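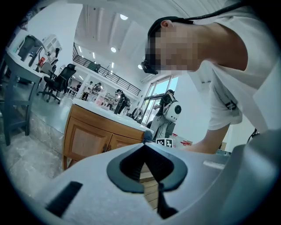 Does the quote for the second batch of hand-held grippers cover everything we need to run them?

It covers the grippers, one charger between two, and a case. Head straps, cables, marker cards, spare finger pads and any work on the room are all extra, and most of them aren't on the quote at all.

Ticket 247
Opened by: Equipment planning
Supplier: Maltar
Status: Open, waiting on supplier
Priority: Normal (supplier has it as Low)

Original request

We have budget for one more order before the end of August and the proposal is to spend it on Maltar grippers for the Jasport room. The total on the quote is 3,000. I was asked to approve it as it stands. Before I do, I'd like the missing items priced, and I'd like to know why the first batch needed two top-up orders when we were told it came complete.

Entry, 3 July 2022

Went through the quote against what people have on them when they work at the counter. Someone doing a session has a strap round the head with a cable running off the back of it. The quote has a line for "accessories" with no quantity and no price. Asked Maltar what is in it.

Also asked whether the marker cards come with the grippers or have to be bought. Our copy of the manual says "supplied". The packing list from the first batch doesn't mention them.

Supplier reply

"Accessories are configured per site. Please refer to the Iledari bundle for a full list."

The Iledari bundle is a different product at a different price. We didn't ask for it. Sent the question back with the line number.

Entry

Kang were asked for a comparison price. They came back quicker, and their sheet lists every cable separately, which I prefer. It also has a yearly software charge starting in the second year, in small type on the last page. Counted over the life of the kit it may wipe out the saving. I have asked them for a figure in writing and don't expect it to be the one they gave on the phone.

Entry

Maltar have now confirmed the following:

Straps: not included.
Cables: one per gripper, no spares.
Marker cards: a file to print ourselves. So "supplied" means a PDF.
Finger pads: 20 in a pack, sold separately, no statement of how long they last.

I asked for wear figures for the pads. The answer was that it depends on use. Fine, but I can't budget for "depends".

Entry

Question from the Jasport side: can we skip the spares and buy them next year? We did that last time and ended up paying for delivery twice. I'd sooner order one gripper fewer and have the parts to keep the others going. Nobody has shown me a booking sheet that says we need the full number anyway.

Workaround for now

Carry on with the existing kit. Print marker cards on matt card. Don't order anything from the accessories page against this budget code until the ticket is closed.

Outstanding

Revised quote from Maltar with every part on its own line.
Written yearly charge from Kang.
Booking sheet from Jasport for the last two months.

Next update when the revised quote arrives. If it turns up with "accessories" on it again, I'll reject it.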